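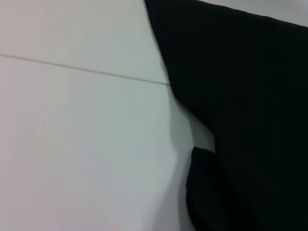 How to Fold Black Clothes So They Stay Black

Black fabric shows every hair and every bit of dust, so it is better to fold it on a pale, smooth surface. You will notice at once if the surface is not clean.

What you need

A flat table or worktop
A damp cloth and a dry one
A clothes brush or a lint roller

Step 1. Wipe the surface with the damp cloth, then dry it well. If there is a joint between two panels, go along it with a corner of the cloth. Crumbs like to stay there.

Step 2. Lay the piece down with the good side below. Smooth it with your open hands from the middle to the sides. Do not pull, or the edge will become wavy.

Step 3. Brush the side you can see, always in one direction. For a cotton shirt 2 minutes is enough. Wool needs 5.

Step 4. Fold one side over and make the edge straight with your palm. The layer under it may come out a little at the bottom - lift the top layer, push the lower one back and let it down again.

Step 5. Fold once more from the bottom to the top. Turn the piece over and brush the good side too.

Put not more than 11 pieces in one pile, otherwise the lowest ones get hard creases. I keep winter things in a closed drawer from November, with a cotton sheet on top.

Question from Lenuța Sandu: can I iron before folding? Yes, but wait 20 minutes after ironing. Warm fabric takes creases very easily.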